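About Stallden Computer Repair

Hi, I'm Saskia Paewai, and I've been fixing desktop computers since 2000, back when my workshop was one end of my mother's dining table (sorry, Mum). These days Stallden has its own little shop at 424 Merrick Street, with proper benches, decent lamps and far too many jars of screws.

We mostly look after older towers, the kind that offices, schools and home bookkeepers hang on to for years. I love them! You can get the side off, reach the memory and the drives, and swap one part without throwing out the rest. Last year we put 193 of them back to work, and I enjoyed nearly every one.
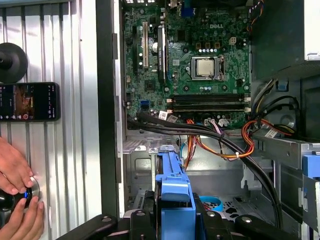
Keith Ormsby wrote to us in October that he'd been told twice to buy a new machine, and all his old Dell wanted was a power supply and a good clean. He also asked us to mention that the coffee is terrible. Fair enough, Keith.

My sister Anahera runs the front counter and does the quotes. A quote costs $20, and it comes off your bill if you go ahead. Murray Stubbs does data recovery on Saturday mornings, so bring dead drives in then if you can.

Please leave your keyboard and monitor at home, but do bring the power cord, and write your phone number on a bit of tape stuck to the case. We're open until 5:30, and you can park out back next to the bakery.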